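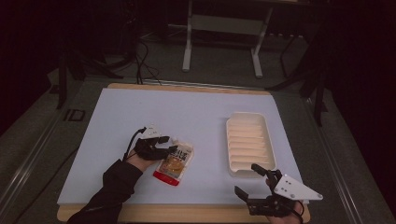
Shareholders in Haslam, according to Brenda Mottram, learned that their company had a new controlling owner two hours before the market opened, and most of them had no idea what the word "controlling" meant for the shares they held. Her account of that morning in February is used throughout this chapter.

# Chapter 7: Takeover bids and the minority holder

A takeover bid is an offer to buy the shares of a company from the people who own them. The company itself is not the seller. In the Haslam case the bidder was Evard, a packaged food group that already held 43 per cent of the shares. It offered cash for the rest and ended up with 59 per cent.

Those two figures matter for different reasons. With 43 per cent, Evard could usually get its way at a general meeting, as many small holders did not vote. With 59 per cent it could pass any ordinary resolution, including the election of directors, whoever turned up. It still could not pass a special resolution on its own if enough of the others voted against it.

## 7.1 Who is left behind

Holders who turn down a bid stay on as minority shareholders. They keep their dividends and their votes. What they often lose is an easy market for their shares, as fewer are left to trade.
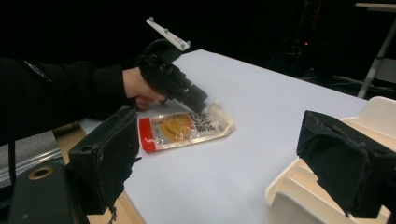
Kieran Furnival held 600 shares in Haslam and kept them all, on the grounds that the offer "paid for the factory and left out the brand names." Shirley Treloar took the cash. Both had read the same bidder's statement and the same reply from the target's board.

We will come back to the price in section 7.4. For now, note that the board's reply recommended the offer "in the absence of a higher one." This is standard wording. It leaves directors free to change their advice if a rival appears, as Cetia did in the Sudcombe bid covered in Chapter 8.

## Terms used in this chapter

**Bidder:** the party making the offer.

**Target:** the company whose shares are sought.

**Control premium:** the amount paid above the market price to gain control.

**Acceptance condition:** the level of acceptances a bidder needs before it must go ahead.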